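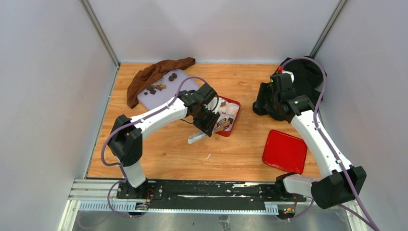
Why do people put the knife and the fork together when they tidy a table? In most homes we visited, the two pieces are washed together and kept in the same drawer, so people handle them as one group from the moment the meal ends.

3.2 Order of clearing

The households in the Landgate group were asked to clear a small table in their usual way. We did not tell them which thing must go first. Large flat things, such as a tray or a cutting board, were in general left until late, as people liked to use them as a place for the smaller things. Cloths were treated in a different manner. Many people pushed the cloth to a corner at the beginning and came back to it only when the rest was finished. Rocha and Gallardo (see Section 2) call this "parking", and we keep their word here.

Cutlery was the most regular part of the task. Of the 2325 moves in our notes, around 1000 concerned a knife, a fork or a spoon. The knife was often turned before it was laid down, so that its handle was on the same side as the handle of the fork. We also saw this habit in the Jestau group, although these households keep their cutlery standing in a jar, where the direction matters less.
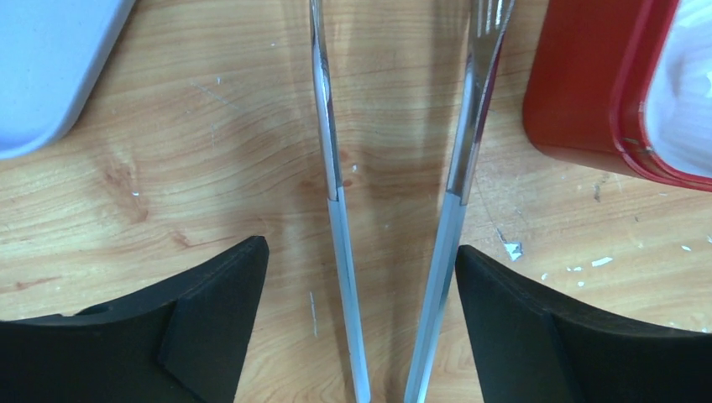 Figure 2. Knife and fork side by side on the wooden tabletop, a little closer together towards the handles.

A second question is how near to each other the pieces should lie. When the gap was small, people tended to take both pieces with one hand. When it was wide, they took them one after the other, and the knife was usually the first. Tiago Rocha repeated this part in January with 100 further trials and obtained the same order. We can not say if the weight of the knife plays a role, as the sets differed from home to home.

The surface had less influence than we expected. On bare wood the pieces were slid to the edge before lifting, while on a cloth they were lifted directly. This difference is treated in Section 3.3, together with the remarks of Anselmo Gallardo on plates.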